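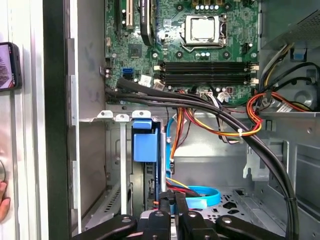
Open case, green board, CPU in its socket.

From: Malou Riis
To: purkimus-users
Date: January 17, 2022
Subject: Re: Old archive, and what to do with it

Yiğit Tuncer wrote:
> I vote we drop everything before the move to the new server. It is
> 1,509 threads, most of them people asking how to unsubscribe.
> Does anyone read this stuff?

I do, Yiğit. I read it in December, when I had the flu and had run out of detective novels. The plots are comparable.

Yes, a lot of it is unsubscribe requests. There is also Melahat's long thread on getting Purkimus to print address labels without eating the second column, and I have gone back to that one more often than to the manual. Cengiz and Canan spent 74 messages on whether the date field should accept a blank. They never settled it, and it still doesn't.

The whole thing zips down to 300 MB. My phone holds more than that in blurry pictures of the dog.

So my vote is to keep it, read-only, with the search box left on. If space is the worry, drop the attachments from the test list, where five people mailed each other the same spreadsheet for a year - I was one of them and I won't miss it.

I can do the copying next week if somebody sends me the password again.

Malou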